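**FOR IMMEDIATE RELEASE**

Postberg, 26 May 2025

# Seveo opens pre-orders for Ernar, a clear organizer for makeup brushes

Seveo, the small maker of home storage from Postberg, starts today the pre-orders for Ernar, its first product for the dressing table. Ernar is a clear acrylic organizer in which makeup brushes stand upright, each in its own compartment or in small company. First deliveries are planned for September. The first production run is limited to 1000 pieces.

Until now Seveo was known mostly for kitchen drawers and for the Kang shelf, which is sold in furniture shops of the region. The wish for something for brushes came from the customers of this shelf. Many of them wrote to us that they have good brushes and keep them in a drinking glass, where the heads press against each other, or in a drawer, where they roll to the back and are forgotten. We read these letters with attention, and we recognized our own bathrooms in them.

We have developed Ernar on an ordinary wooden table near a window, with a lamp on it, because many people do their makeup at a table of this kind. The light of the day comes from the side and the surface is shared with other things. An organizer for such a place must be small and must not look heavy.

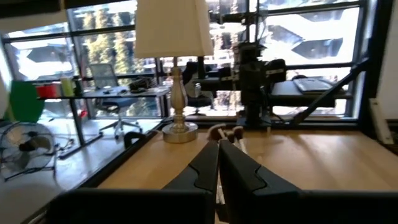

For this reason we decided early for a clear material. We tried also bamboo and painted metal, and both were pleasant to touch, but with them one sees only the upper part of the brush and has to guess the rest. With the clear walls the whole handle is visible, so it is easier to find the thin eyeliner brush between two others that are nearly the same. The edges are polished by hand in our workshop. This takes 11 minutes for each piece, and we do not plan to make it shorter.

## How it is used

The organizer is divided inside by upright walls. The compartments do not all have the same width. The narrow ones are for slim brushes for eyes, brows and lips, and the wide ones are for powder and blush brushes with a thick handle. The brushes are put in with the handle down and the head up. In the wide compartments a slim brush is allowed to lean, and this does not damage it.

Some people prefer to divide their brushes by the part of the face, other people by how often they use them. Both ways work well. During our tests, a third way became popular also: one container for the brushes of every day and a second one, a little apart, for the brushes of the evening. Ernar can therefore be ordered as a single piece or as a pair.
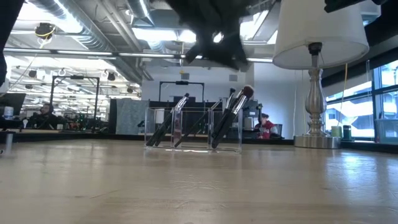
*Brushes standing in two clear acrylic containers on a wooden table.*

It is recommended to put a washed brush into the organizer only after it is fully dry. Water that stays in the metal part makes the glue weak with time. The organizer itself is washed with warm water and a soft cloth. Please do not use alcohol or a rough sponge, as the acrylic becomes cloudy from them, and please do not put it in the dishwasher.

## What we learned from the tests

Before the production, 27 households used a test version of Ernar at home. We asked them to begin in the same manner: to take out all the brushes they have, lay them flat on the table and look at them together. This was the step that the participants liked the most. Several of them found that they own two or three brushes of the same kind, and others found a brush they believed was lost.

After this they sorted the brushes by size and began with the biggest one. We now suggest the same order in the leaflet that comes in the box. When the small brushes are put in first, they often take the wide compartments, and then the powder brush has no place and everything must be taken out again. 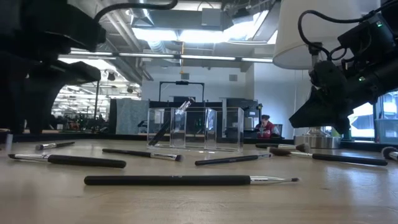 *Most of the brushes lie flat on the table, with one in the organizer.*

The test households also asked for changes. The first version had a bottom that slipped a little on smooth wood. The final version receives four small clear feet. The height of the inner walls was also reduced, so that short travel brushes can be taken out with two fingers.

## Price and ordering

Ernar costs 18 euros as a single piece. The pair is offered at a lower price for all pre-orders which arrive before the end of the summer. Orders are accepted on the Seveo website and in the workshop store in Postberg, where a test version stands on the counter and may be tried with your own brushes. The brushes shown in our pictures are not included.

Shops that already sell the Kang shelf will receive a separate letter with the conditions for resellers.

## About Seveo

Seveo designs and produces simple storage for the home. All products are made in Postberg, and spare parts, including the feet of Ernar, can be ordered one by one.

**Press contact:** Seveo, Press Office, Postberg. Samples for editorial use are sent on request and do not need to be returned.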